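Write on the Table

Most advice on shared surfaces begins with containers. Buy trays, buy dividers, buy the clip-on label holders that Polteo sells by the strip. I think the order is wrong. The label should come first, it should be written by hand, and it should sit on the surface instead of on the container.

A label fixed to a basket travels with the basket. Once the basket has been carried to the sink or the supply closet, the table no longer records what belonged there. A word written on the tabletop marks a position. The basket can leave and come back, and the category stays put.

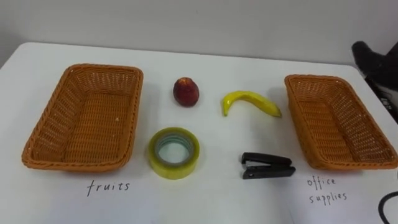 The second question is how many categories to allow. In the shared kitchen at Grerham, where I worked for several years, the counter had a sorting scheme with a separate place for tape, clips, pens and batteries. People read it, hesitated, and set things down in the gap between. Two categories do better. Fruits and office supplies are far enough apart that a banana or a stapler can be placed without thought. Tape needs no subcategory. If a person has to decide whether tape is a fastener or a packing material, the scheme has already cost more than it saves.

I would also argue for identical baskets. Lirkelora's catalog recommends a different color for each type of item, but color coding has to be learned, and visitors never learn it. Plain words in black marker need no key. Matching wicker has the further advantage that either basket can replace the other when one wears out.

There are objections. Marker can stain a porous top, so test a corner first. Handwriting looks informal, and some offices will not accept it. Fruit also spoils, so that basket needs checking every morning, while the other can be ignored until August. None of these is an argument for a label maker.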